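Budgeting and Planning for Automation Equipment
Handout 6: The checkout cell

Course leader: Kadri Pētersons
Seminar groups: Diarmuid Mac an tSaoi (A), Amra Đorđević (B)

Read this before the February seminar. You will need the cost sheet from Handout 5, because we fill in the same columns again for a different kind of job.

1. The case

Flirura runs small grocery and snack shops. It has asked for a plan to automate scanning at the counter. The person at the counter would still take payment and answer questions. The machine would pick up each item, find the barcode, scan it and put it down again. Two suppliers, Draltley and Kanaan, have sent proposals. Both proposals are on the course page, and you should have read at least the equipment lists.

The first mistake in last year's papers was to start with the arm. The arm is the line with the biggest number on it, so people go there first. Start with the job as it is done today. Write down what the hands do, what the tool does, what surface the goods sit on and how much space there is. The equipment list should follow from that page.
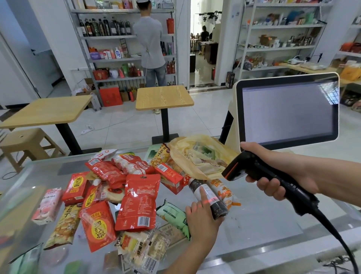
A manual scan has four steps: choose an item, turn it until the code is exposed, bring the scanner to the code, and set the item aside. The scanner step is the cheap one. Fixed scanners are well understood and any supplier can quote for one in a day. Choosing and turning are where the money goes, and they are also where quotes differ most. Draltley prices them as "handling" on one line. Kanaan splits them into gripper, vision and programming. When you compare the two, break the Draltley line into the same parts, even if you have to write to the supplier to do it.

2. What goes in the budget

Use these headings in your cost sheet.

Arm and controller. Check whether the mounting plate is included. It often is not.

Gripper. Soft bags, cartons and jars may not all work with the same fingers. Ask for a trial with the real goods, and put the cost of the trial in the sheet.

Vision. Include the camera, lighting and computer. If the counter has a glass top, put in a line for reflection tests.

Counter changes. This covers a new surface, fixing points, cable runs and guarding. Mendale, the shopfitting firm in our case, quotes for this separately from both suppliers.

Software link to the point of sale. Ask who supports it when the till software is updated.

Training and staff time. Count the hours staff spend away from normal work.

Spares and service. Two years at minimum.

Contingency. See section 4.

3. The item survey

Before you ask for a final quote, you need a list of what the machine will handle. For the case, Panagiotis Golob surveyed the stock and listed 151 items. The full list is on the course page. For each item he recorded the package type, the weight, where the barcode is, and whether the code sits on a flat face or a soft one.

Do not shorten the list to the easy items. One paper last year planned only for boxes, got a low price, and then had to add a second gripper and a second round of programming after the order was signed. The change cost more than the saving.

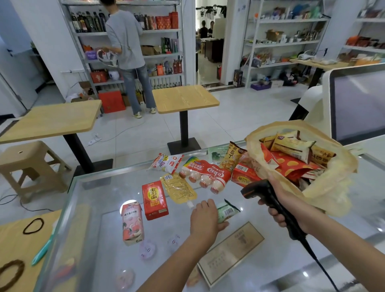
You should also sort the list by how often each item is sold. A difficult package that sells twice a month can stay with the staff member. A difficult package that sells every hour has to be in scope. Mark each item "machine", "staff" or "decide after trial". The third group should be small by the time you sign anything, and every item in it needs a date by which it will be decided.

Kastriot Berisha will go through the sorting in the seminar. Bring your own version.

4. Trials and contingency

A supplier trial should use 100 items drawn from the survey, mixed together and put on the counter in no special order. Do not let the supplier lay them out in rows. Agree in writing beforehand what counts as a successful scan and how many retries are allowed. Also agree who pays if the trial has to be repeated. 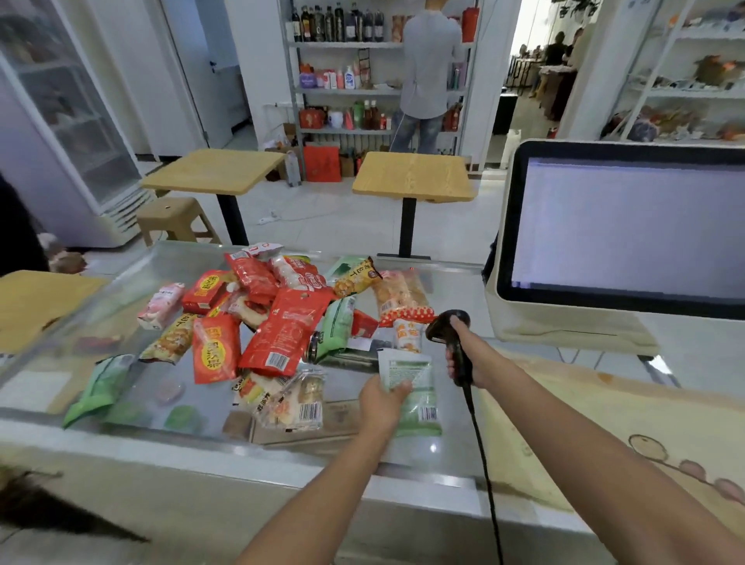 Contingency should be set line by line. A single percentage across the whole sheet hides the fact that the controller price is firm and the handling price is a guess. Look at the state of the goods when you set the figure for handling. On a busy counter the packages lie in a heap, bags with boxes and clear wrappers among them, and the staff member holds a packet in one hand and the scanner in the other. If the quote assumes one item at a time on a clear surface, you need money for whatever will separate the pile, or for a person to do it. The same applies to the scanner. A handheld unit on a coiled cable suits a person, and a quote that reuses it should say how it will be held and how the cable will be kept out of the way.

5. Lease or buy

Kanaan offers a lease and Draltley does not. Compare them over the same period, with service included on both sides. Check the return terms, especially the cost of putting the counter back as it was. Counter changes are normally paid by the shop in either case and cannot be returned.

6. To hand in

One cost sheet with both suppliers in the same columns.

One page describing the manual job, written from watching it done. Any shop counter will do if you have the manager's permission.

A sorted item list.

A short note, no more than a page, saying which quote you would take to Flirura and which lines you would want fixed before signing.

Send questions about the cost sheet to your seminar leader. Questions about the item list go to Panagiotis Golob.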